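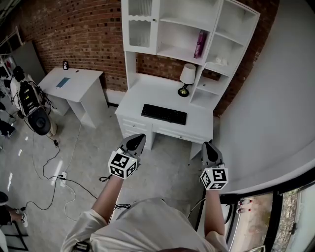 Waldemar Zieliński would have preferred the old wall panels to stay. The printed text at the Flerkstead Maritime Museum was readable from three feet away and never needed a restart, he wrote in response to the museum's plan, and he asked what visitors would do when a screen went dark.

The museum's answer is a system of 45 audio stations and six interactive tables, supplied by Boström and opened to the public on 9 June 2022. The stations replace 117 printed panels on two floors. The printed text has been kept as a large-type booklet, available at the ticket desk in four languages.

Each audio station consists of a single-ear handset, a volume key and a small display that shows captions in step with the recording. Content is stored locally on the station, so playback continues if the network connection is lost. Updates are sent overnight from a server in the museum's basement. A station that fails to report back is flagged the next morning and can be swapped in under ten minutes.

The interactive tables run Bunis, a content management package that lets museum staff edit text and pictures without outside help. Visitors can open harbor charts from different years, lay one over another and adjust the transparency of the upper layer. The catalog holds almost 400 charts, of which 130 have been scanned at full resolution. The remaining charts are shown at reduced size and will be rescanned in stages, starting in September.

Table height is 29 inches, with clear knee space on two sides for wheelchair users. Menus can be moved to the lower edge of the screen with one key. After 90 seconds without a touch, a table returns to its start page and resets the language to English.

Zieliński's question about dark screens is covered in the service agreement. Boström keeps one spare table and three spare handsets on site, and repairs to the tables are to begin within two working days. The agreement runs for five years. Admission prices are unchanged.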